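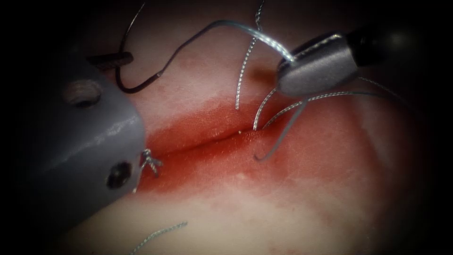 Galería: práctica de sutura sobre almohadilla sintética
Taller Sellalham, julio de 2021

El módulo consta de 13 ejercicios y lo coordina Glória Baptista; esta página corresponde al de incisión única con hilo monofilamento. Textos de Bernardo Coelho.

Material: almohadilla de tejido sintético rosa pálido, sutura monofilamento azul claro, aguja curva. La incisión es horizontal y se estrecha hacia la derecha hasta quedar en una línea fina. El hilo se conduce en arco alto para no arrastrarlo sobre los labios del corte.
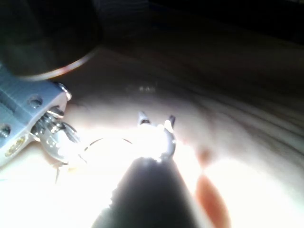
Soporte metálico gris azulado con orificios y mecanismo de bisagra y muelle, sobre tablero de madera clara.

Conviene revisar los muelles antes de cada serie – un muelle fatigado altera el cierre y no siempre se aprecia a simple vista. En Sellalham la revisión se hace cada 30 usos y queda anotada en la ficha de Arnaldo Torres.
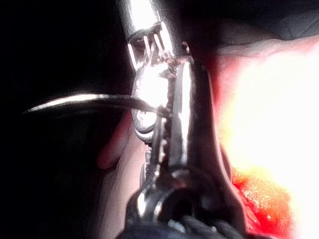 Las piezas cromadas se limpian con paño sin pelusa. Las zonas estriadas y las ranuras de unión retienen residuo y requieren cepillo fino; los remaches, una gota de lubricante y nada más. Las puntas se guardan siempre con protector.

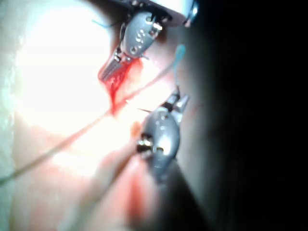 La tensión del hilo se comprueba en cada pasada, con la punta de la aguja a la vista. Las mandíbulas dentadas sujetan el borde con la presión mínima: un agarre excesivo deja marca y obliga a desechar la almohadilla. Se admiten 2 repeticiones por almohadilla.

Próxima actualización de la galería: octubre, con los ejercicios de sutura continua.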